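Lindum Repair Forum > Desktops > General
Topic: Dell tower, strip it or put it back together?

bhavana_s
I've got a Dell desktop on the bench with the side off and I can't decide what to do with it. It came from my old office in February when they cleared a cupboard. The plan was to clean it, get it running and give it to my nephew for schoolwork. I've left the drive where it is for now. 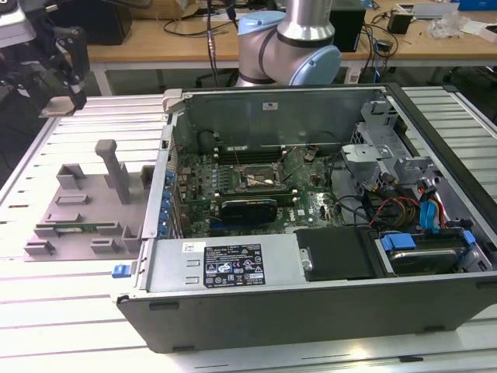

Lid off, lying on its side. Power supply bottom left, hard drive bottom right.

The heatsink is off and the lever is up. There's a graphics card with blue on it and a longer green card below that. Questions:
Is it worth putting money into?
Do the blue clips along the back release the cards, or is there a screw as well?
What would you clean the top of the processor with?
Thanks, Bhavana Suvarna

Wostero
Put it back together. For schoolwork it wants an SSD and enough memory and that's it. I've done four towers of this general sort for neighbours and they are all still going.

On the clips, you open them and the card comes straight out. There is often a second catch on the end of the slot on the board itself, so look for that before you pull the graphics card. Don't rock it side to side.

Moriarty
I'd strip it. By the time you've bought an SSD and memory you are a good way towards a refurb that comes with a warranty. Surix had complete ones with a monitor for 399 last time I looked.

Wostero
399 for a tower and monitor is a lot to spend on homework. She has the tower already.

Moriarty
She has a tower of unknown history with no heatsink on it. I wouldn't give that to a child without running it for a week first.

bhavana_s
I'd be running it for a week anyway. I don't have 399 to spend, so Surix is out.

Anastasia Chatz
Agree with Wostero. For the processor, isopropyl alcohol and a lint-free cloth or a coffee filter. Wipe from the edge to the middle so you don't push old paste down the sides. Leave the chip in the socket while you do it, with the lever closed. If you lift it out you are risking the socket for nothing.

Is it plugged in at all while you're working? It shouldn't be. Take the lead out of the back and hold the power button in for a few seconds.

bhavana_s
Unplugged, yes. I've written down what I think the order is. Please correct it.

1. Processor
Clean the top with alcohol as Anastasia says, leave it in its socket, check there are no thin wires lying across it before the heatsink goes back. New paste, a blob the size of a pea.

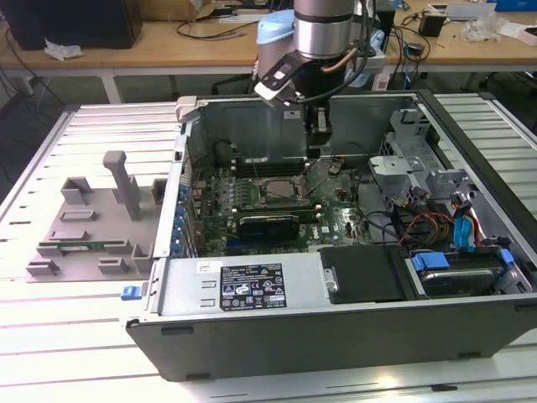
2. Memory
Take the sticks out, blow the slots clean, put them back in the same places. Push until both ends click.

3. Cards
Graphics card back in. Leave the long green one out unless somebody can tell me what it does.

4. Drive
Swap the old one for an SSD. It's held in with blue plastic so I'm hoping no screws.

Moriarty
Order is fine. I'd put 3 last. You'll want the space if you drop a screw, and you can boot it on the board's own video if it has an output on the back. Less to go wrong on the first start.

A pea is too much paste. Half that.

Wostero
A pea is fine, the extra squeezes out of the sides.

Moriarty
Onto the board, yes.

Anastasia Chatz
You two had this same argument on the laptop thread. Use a small pea.

Bhavana, for the SSD you'll need an adapter bracket if the bay takes a full-size drive. They cost very little. Plenty of people leave the SSD hanging from its cables but I wouldn't, in something that's going to be carried to another house.

On the memory, the notch in the stick is off centre. Line it up over the slot, keep it upright, and if it won't go down turn it round. Don't lean on it.

bhavana_s
Close-up of that side of the board. The slots are next to the processor. Do they matter, as in which ones I fill?
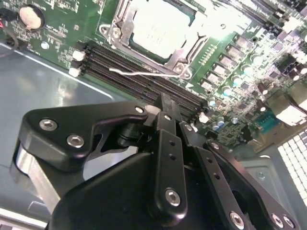
Moved by moderator to: Desktops > Memory and Processors

Wostero
They matter if you have two sticks. Look for numbers printed on the board by the slots and fill the lowest two first. Dell also put a diagram in the service manual for most of their desktops. The model number will be on a label on the outside somewhere.

Moriarty
And start with one stick. If it beeps or sits there with a light on, you've only got one thing to suspect. Add the other after it boots.

Change the coin cell while you're in there. If the machine has been in a cupboard for years it'll lose the date every time it's unplugged, and that gets mistaken for all sorts of faults.

bhavana_s
Which one is the coin cell? I assumed it would be under the graphics card.

Anastasia Chatz
It's on the board in your last one. If you take another from closer in we can point at it.

bhavana_s
Closer one.
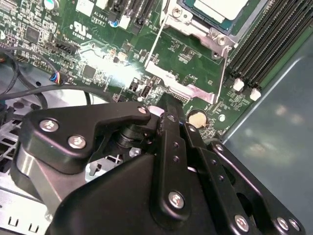 Coin battery and the processor bracket, with its long lever.

Anastasia Chatz
Yes, you've got it in there. It's most likely a CR2032 but read the number on the top before you buy. There's normally a small spring catch at one side. Press that back with a plastic tool and the battery pops up. Note which way up it sat.

Wostero
Buy a decent make. I had a multipack off a market stall and two of them were flat.

bhavana_s
Right, battery, paste and an SSD bracket on the list. I'll start with one stick of memory and leave both cards out until it boots. Moriarty, if it doesn't boot I'll strip it and you can have the power supply.

Moriarty
I've got seven power supplies. I'll take the drive rails.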